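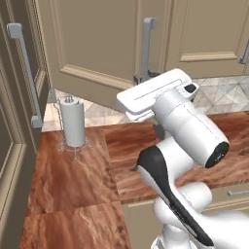
Cuaderno del taller de encuadernación y papel. Diciembre, 9:20

Sigo con el leccionario de Adviento de la parroquia de Caven. Ayer quedó desmontado el primer cuerpo y hoy toca revisar los cuadernillos uno a uno antes de decidir qué se lava y qué no.

El volumen tiene 107 hojas, foliadas a lápiz por alguien del siglo pasado. La foliación salta en el cuarto domingo: pasa de la 88 a la 90 sin que falte texto. Lo he comprobado con la lectura de Isaías, que continúa bien de una página a la otra. Dejo la numeración como está y lo anoto en la ficha.

Estado general: papel de trapo, verjurado, bastante firme. Manchas de cera en casi todas las páginas de la Vigilia, como era de esperar. Las de la primera semana de Adviento tienen el ángulo inferior muy gastado, con pérdida de soporte en cinco hojas. Las rúbricas en rojo sangran un poco con agua (prueba con hisopo en el folio 12, positiva a los pocos segundos). En el negro no hay movimiento. Por tanto, nada de baño en los cuadernillos con rúbrica. Limpieza en seco con goma rallada y brocha, y la cera con espátula y papel secante.

10:45

Ha llamado Dean Crabtree por el ritual de difuntos. Quiere saber si puede estar para la Candelaria. Le he dicho que el cosido sí, la cubierta no lo sé, porque depende de cuándo llegue la piel de Druller. El último pedido vino con dos pieles demasiado gruesas para chiflar a mano sin que se abran. Si vuelven a mandar lo mismo, las devuelvo.

También ha preguntado si conviene quitar las notas marginales a lápiz. No. Son del párroco que lo usaba y dicen cosas como «aquí esperar a que entren los niños» o «más despacio». Una de ellas fija el orden de las velas de la corona, con la rosa en el tercer domingo, y corrige lo que pone el impreso. Se quedan.

12:10

Engrudo. El lote de la semana pasada está agrio, lo he tirado. He hecho uno nuevo de almidón de trigo, 200 gramos en total ya con el agua, colado dos veces. Queda en la nevera con la etiqueta de hoy. Que nadie lo rebaje en el mismo tarro: se saca la cantidad y se rebaja aparte.

Los injertos de las cinco hojas van con papel japonés, dos capas, la de dentro más corta. La primera (folio 3) me ha quedado tirante y ha hecho una onda junto a la antífona de entrada. La he humedecido y la he vuelto a secar bajo peso. Mejor, aunque se nota al tacto. Las otras cuatro las hago mañana con la fibra en el sentido correcto, que en la primera me equivoqué.

16:00

Cosido. El original iba sobre nervios de cordel, con cadeneta en cabeza y pie. El hilo Tekham del 25 es demasiado fino para estos cuadernillos y corta el papel si se tira fuerte. Probado el siguiente grosor en una maqueta y va bien, aunque engorda el lomo un par de milímetros. Con esto la tapa antigua entra justa. Rajput propone quitar un refuerzo de los que se pusieron en la reparación anterior, que son de tela engomada y no aportan nada. Estoy de acuerdo. Se guarda un trozo en el sobre de restos.

Dentro del lomo ha aparecido una tira de papel manuscrito usada como relleno. Se lee «Rorate caeli» y parte de un pentagrama de cuatro líneas. Puede ser de un gradual deshecho, pero con tan poco no me atrevo a fechar. Va a una carpetilla aparte con el número del libro. Preguntar en Caven si tienen noticia de libros de canto anteriores, porque el inventario que nos pasaron empieza más tarde.

Las cintas de registro no se pueden recuperar. La morada está partida en dos sitios y la blanca es un añadido de nailon. Poner cuatro nuevas de seda, en los colores del tiempo: morado, blanco, rojo, verde. La morada vieja se devuelve con el libro.

Pendiente:
Injertos de los folios 4, 5, 7 y 8.
Repasar la cera de la Vigilia, reverso.
Reclamar la piel a Druller.
Cambiar los secantes de la prensa pequeña antes de cerrar.
Mandar a Caven la nota sobre el salto de foliación y la tira del lomo.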